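Un week-end à Cladeo, ça vaut le détour ?

Forum > Escapades et petites villes > Avis demandés

arif_ngui
Bonjour à tous. On hésite à passer trois nuits à Cladeo en août, ma compagne et moi, sans voiture. L'office de tourisme promet « mille visages ». J'en ai compté deux sur la brochure, dont celui du maire. Des retours ?

Tennant_A
J'y étais l'an dernier. Vieille ville très jolie, terminée à 11 h du matin si on marche normalement. Le reste du temps, on mange. Le sentier du lac est superbe, par contre les 202 marches du belvédère de Wudis, en plein soleil, je les laisse aux autres.

melur.g
Pas d'accord avec Ailsa. Terminée à 11 h, oui, si on n'entre nulle part ! Le musée de la Corderie m'a pris une après-midi entière, et je n'aime pas la corde.

Tennant_A
Tu n'aimes pas la corde mais tu y es resté quatre heures. Il pleuvait, avoue.

melur.g
Il bruinait.

sachiko_m
Pour l'hébergement, évitez la pension Lumenta côté gare : le premier train de marchandises passe à 5 h et il tient à ce que ça se sache. Côté jardin, rien à redire. Comptez quelque 100 euros la nuit, petit déjeuner compris, confiture de coing obligatoire.

arif_ngui
Merci ! Et le bateau de Drerine, ça se réserve ? Question subsidiaire : faut-il s'habiller pour dîner ? Ma compagne penche pour la robe, moi pour les sandales.

Elibariki
Le bateau, oui, la veille au kiosque, et 10 euros en espèces. La carte, ils en ont entendu parler. Pour le dîner, une chemise à manches longues suffit partout, même au restaurant du casino. Les sandales passent en terrasse.
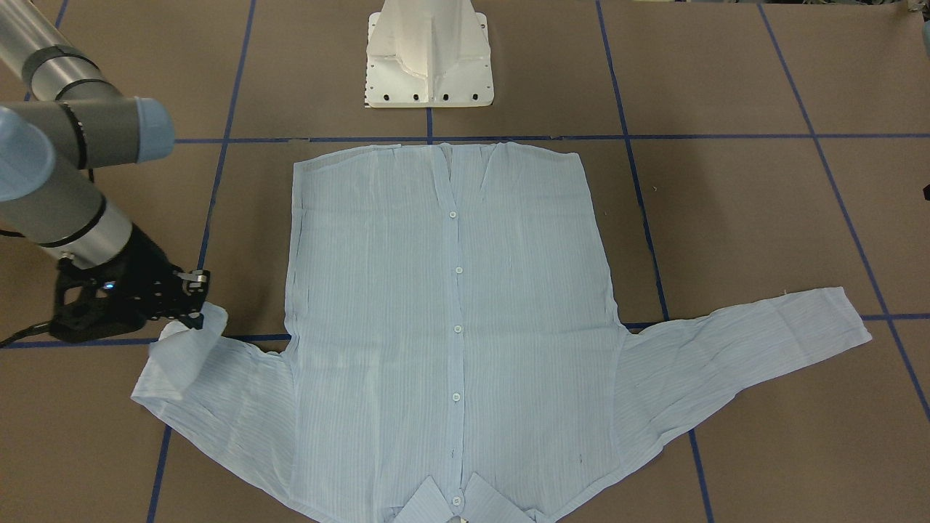 Chemise bleu clair à fines rayures, tissu léger.

melur.g
Le casino, à Cladeo ? Trois machines et un ficus. Allez plutôt à la ferme-auberge, en short.

Tennant_A
Pour une fois je suis Melur. Mais prenez le bus de 18 h, le suivant est une légende locale.

arif_ngui
Bon, c'est réservé, côté jardin. Je prends une chemise et les sandales. Le belvédère, on verra sur place, donc non.

sachiko_m
Lâcheur. Il y a un banc à mi-hauteur.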